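# Chapter 4: Putting the Game Away

Most books on home card games begin with the deal. We have left the deal for Chapter 8, by which time you will have somewhere to keep the cards.

A game that is put away badly on one night starts badly on the next. At the Studano rooms, where much of this book was tested, the opening of an evening was once given over to hunting for the jack of clubs. He was in the Bukar box. The Bukar deck, meanwhile, had gone home in somebody's coat, and the chips had been sorted by a guest with strong views about color and no interest in value. Play began around 9 p.m., by which time two people had eaten all the pretzels and a third had left.

You will learn in this chapter how to break down a table, store a deck so that it can be found and trusted, and rack chips so that the next banker can work from them. None of it is difficult. It is skipped mainly by people who are winning and by people who are losing.

## Words you will need

**Barrel.** A stack of chips of one value, squared up so the edges line up. House rules differ on how tall it should be. Pisitstead players stop when it wobbles.

**Dirty barrel.** A stack with a stranger in it. The stranger is often in the middle, where it does the most harm.

**Tuck.** The flap end of a card box, and also the act of closing it. A torn tuck means the deck is on its way to being a coaster.

**Bank.** All the chips you own, in play or out. A home bank of 300 is plenty for a small table. If you have more, you have more to sort.

## Chips first, cards second

Beginners box the cards first, as cards feel like the important part. Leave them. Loose chips roll, and they hide against the edge of the felt. Gather one value at a time and ignore the rest, however much they bother you. When the table holds only cards, square the deck and count it face down. Then slide it into its own box, keeping the corners clear of the thumb notch. If it resists, take it out and square it again. Pushing is how Tak decks get their famous bent corner.

Check the print on a chip as well as its rim. Two values with similar stripes will look like twins late in the evening, and one of them may be worth a good deal more. 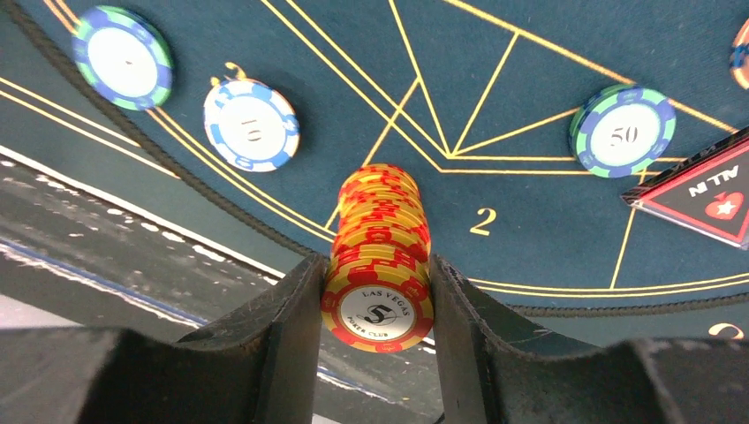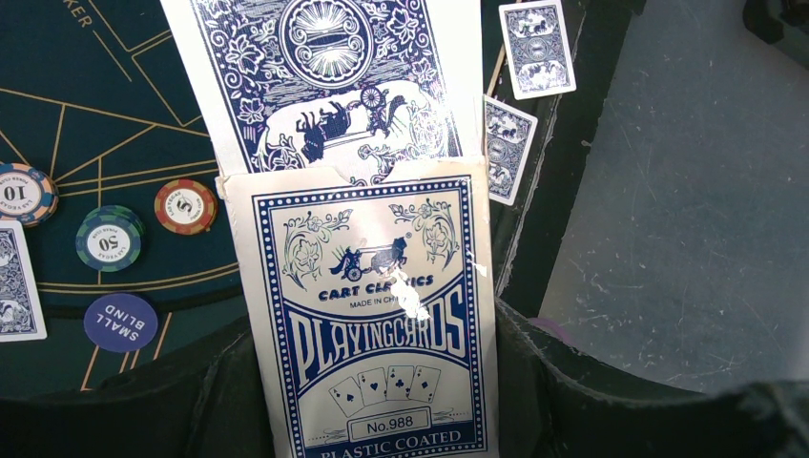 A barrel of fives and a deck at the mouth of its box.

## Before you read on

Find a deck you already own and count it. Write the total on a slip of paper and keep the slip with the deck. If the total is wrong, look in the other boxes before you accuse a relative.

Then turn out your chips on a towel and sort them by value. Set aside any that belong to another set. Section 4.1 begins with what to do about those.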